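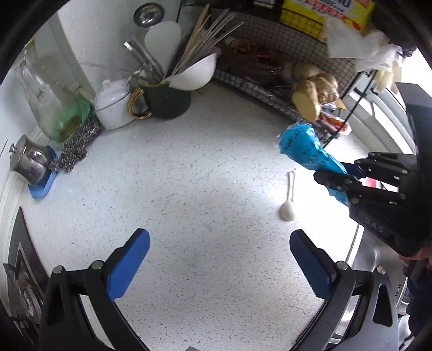
Figure 1. White speckled countertop with a small ceramic spoon and a rolled blue plastic bag.

2. Method

The survey compared how residents of Tasthorpe sort household waste before and after a change in collection frequency. Rafia Ghumman and Tín Trình delivered 300 paper questionnaires to homes in two areas, Gouveia and Trernoleck. Each form asked for the number of bags put out per week, where waste is stored indoors, and whether food scraps are kept apart. Returned forms were entered in a spreadsheet by one person and checked by another.

Bag weight was measured separately with a hanging scale, read to the nearest 2 grams. Bags over 6 kg were split and weighed in parts.

2.1 Limitations

Apartment buildings with shared bins were left out, so the results apply only to houses. Forms with no answer to the storage question were kept in the weight totals but removed from Table 3. Balakrishnan Varma repeated the September weighing after the scale was found to read low.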